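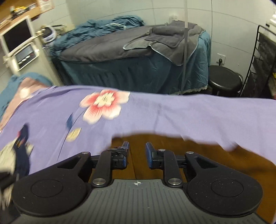
What does the Illgate student robotics club do all semester?

Mostly we collect demonstrations for a fabric-handling project called Wevutari, using grippers we hold in our own hands, and then we train a small robot arm on what we recorded.

So, I've been in the club for two semesters now and I promised the newsletter I'd write something before the May open house, and I'm finally doing it at the kitchen table with cold noodles next to me. Bear with me!

The big news first: we passed our goal. The team wanted 3,000 usable demonstrations by the end of the semester and as of last night the spreadsheet says 3,694. Some of those are gorgeous and some of them are me chasing the corner of a pillowcase for way too long, but they all passed review, so they count. Another 465 got thrown out, mostly for bad lighting or because somebody lost their grip and forgot to mark the take.

The task list this semester was all cloth. Picking up a corner, folding a towel in half, pulling a blanket straight, that kind of thing. Cloth sounds easy until you try it with two fingers. With your own hand you cheat constantly (you use your palm, you use your thumb, you sort of scoop), and the gripper takes all of that away. My first few sessions were pretty humbling. By spring break I could fold a dish towel in one go and I was weirdly proud of it, to the point where I made my roommate watch.

We try hard to vary the rooms. A robot that has only ever seen one gray lab bench is going to be lost in a real bedroom, so we carry the kit to as many different places as will have us, with patterned fabric whenever we can get it. Flowers, stripes, plaid, whatever people have. Plain white sheets are the hardest for me, and the software doesn't love them either.

The gripper is the one with the blue finger pads, and it has become a bit of a club mascot. The pads matter more than I expected. Grip too close to the tip and thin cotton slides right out, and if you go in too deep you pinch a whole wad of it. There's a sweet spot and you learn it with your wrist more than your eyes. We also argue a lot about speed. I'm on the slow team. The fast team gets more takes per hour, and they'll tell you so.

Then there's Liser, our training code, named by a committee of tired people at one in the morning. It runs on the one good computer in the club room and a full training run takes 20 hours, so we start it before we go home and come back the next evening to see how it did. The latest version can fold a hand towel on the table most of the time. It can't do a fitted sheet, but neither can I.

Next up is the Sukprasert Challenge, the regional student contest for household robots. We entered last year and came in near the bottom, with an arm that dropped its washcloth on the floor in front of the judges. This year's task is to take a piece of fabric the team has never seen, spread it flat and fold it twice. Our entry and travel will run us $525, and the bake sale covered a good part of it (the lemon bars did most of the work, thank you to whoever made those). The rest is coming out of club dues, so if you still owe yours, this is your nudge.

For the open house, we'll have the arm running in the club room from 4 p.m. until they lock the building. Bring a small towel or a scarf if you want to see how it handles something new. You can also try the hand-held gripper yourself and fold a napkin against one of us. I'd suggest racing somebody from the slow team.

New members are welcome in the fall and you don't need to know how to code. I didn't, and I still spend most of my club hours folding things. There's a sign-up sheet on the door, and we'll put out another one at the open house next to the snacks.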